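Bultgate sewing room opens again in September with white tables

The public sewing room in Bultgate will open its doors again in September, after it was closed during the whole summer for new floors and new furniture. The room is on the ground floor of the old Vandside building, next to the bus station, and it is used by people who do not have space at home for cutting and sewing.

The most visible change is the tables. The old ones were dark brown and had a strong pattern in the surface, and many users complained that they could not find their pins or see the line of a black thread. The new tables are white. They are also wider, so a person can lay out the fabric for a coat without folding it in the middle.

"We asked the people who come here what they want, and almost everybody said light," said Rosalind Mbeki, who is responsible for the room. "Some of them wanted lamps, some wanted bigger windows. The windows we could not change. A light table was possible with our money, and it helps more than I expected."

The town sent a short list of questions to the registered users in spring, and 237 of them answered. Besides the light, the most frequent wish was longer opening time in the afternoon. For this reason the room will now close at 8 instead of 6. The morning hours stay the same as before.

The tables were made by Štěpánek, a furniture workshop from the neighboring valley, which also made the shelves in the town's music school. The surface is matte, as the town requested. A glossy sample was tested last winter and it was not accepted, because the ceiling lamps were reflected in it and this was tiring for the eyes of people who do fine handwork.

Not every user is satisfied with the choice. Several quilters asked for a printed measuring grid on the tabletop, like the one they had on the old cutting board. Mbeki said that a grid was discussed, but it becomes worn quickly in the places where everybody cuts, and then the numbers are wrong or missing. Users can borrow a loose cutting mat at the desk, and they are asked to always use it under a rotary cutter.

Hot irons must stay in the small room behind the stairs. This rule is old but it was often forgotten, and two of the brown tables had burn marks from it. The person who makes a burn will have to pay a part of the repair.

The sewing machines are the same as before the closing. They were cleaned and adjusted by Wurnier, the repair shop on the market square, and new needles were put in all of them. The overlock machine is still waiting for a part and it will come back later in autumn. The box with fabric remnants, which is free for everybody, has moved from the corridor to the space under the window.

A course for beginners will start in the second week after the opening. It has 4 evenings, and the participants will make an apron with a pocket. Registration is at the desk or by telephone, and the participants should bring their own cotton fabric, washed and ironed.
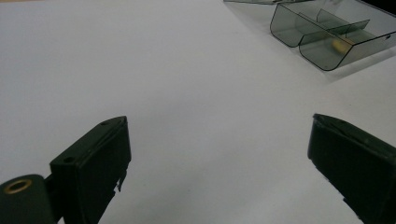

Small things have been a problem in the sewing room for years, and Mbeki hopes that it will be easier now to keep them together. Buttons, hooks and bobbins should go into a tray while people are working, and into the drawers by the door when they finish. A see-through tray in smoky gray stands out well on a white tabletop, so there is less danger that somebody pushes it over the side with a piece of cloth. Users who find buttons on the floor are asked to bring them to the desk, where a jar is kept for them.

Related news
Music school looks for used violins in children's sizes
Bus station: the north entrance stays closed until October
Knitting group moves to the library reading room
What to do with old curtains? Collection point opens in Bultgate
New bicycle stands at the market square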